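November 13, 2019

Slept badly and woke before the alarm. I made tea and thought again about the question from yesterday evening, when Vesna asked me if a machine will do our housework before we are old. I said no, too quickly, and then I lay in bed and argued with myself.

In February I was still sure. That was the month when Drindo sent us the floor cleaner to try, and it ate the fringe of the carpet 2 times and then sat under the sofa. But a floor is flat and it stays where it is. I wrote then that the kitchen is another world, and I think I must keep this opinion for some more time.

Today I watched fruit the whole morning. It is a strange thing to write in a diary. A mandarin is easy for me, I take it without looking. For two fingers that do not feel, I believe each fruit is a new problem: how wide to open, how hard to press, what to do if the neighbor rolls. And then the biscuit. If you press it like a fruit you have crumbs, and if you press it too little you have nothing. My grandmother moved such things all day and talked at the same time.

Vesna says I am too severe. She read that a shop in Gallegos wants to fill its shelves by machine, with 300 kinds of goods, all in boxes. Boxes, I told her, are polite. She did not laugh.

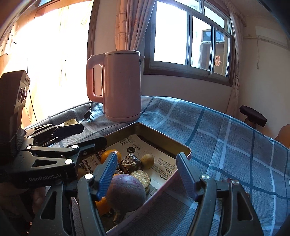

Written by Jericho Dela Peña

I keep thinking about the big purple one, round and almost as wide as a hand can wish, with only a sheet of printed paper under it. The pads must go down on both sides of it, and the sugared biscuit is touching it. I would move the biscuit first. Who teaches this to a machine, that sometimes the first step is to move a different thing?

Must answer the letter from Bastier tomorrow. Also buy rice and a bulb for the hallway.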